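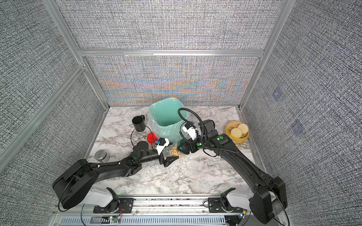
Figure 6.1 A two-arm workcell in the middle of a tabletop trial. The bin, with its liner folded over the rim, stands near the top center.

Chapter 6
Learning by Being Shown

A robot that has been programmed to move a mug will move that mug, from that spot, until the end of time or until someone nudges the table. For many years the standard remedy was to forbid nudging. Factories managed this quite well. Kitchens have never agreed to it.

This chapter takes up imitation learning, in which a person guides the arms through a task, the motions and camera views are recorded, and a policy is trained to reproduce them. Our running case is the Stellen study by Hina Orakzai and Boyang Liao, who gathered 337 demonstrations on a cell with 2 arms and then held back 38 of them for testing. The policy learned the task. It also learned Liao's habit of pausing before every grasp, which had not been on the list of goals.

Section 6.1 covers how demonstrations are collected and what gets thrown out. Section 6.2 asks why small errors grow into large ones once the robot drifts from anything it was shown. Readers who skipped Chapter 5 on coordinate frames should go back now, while the arms are still pointing the right way.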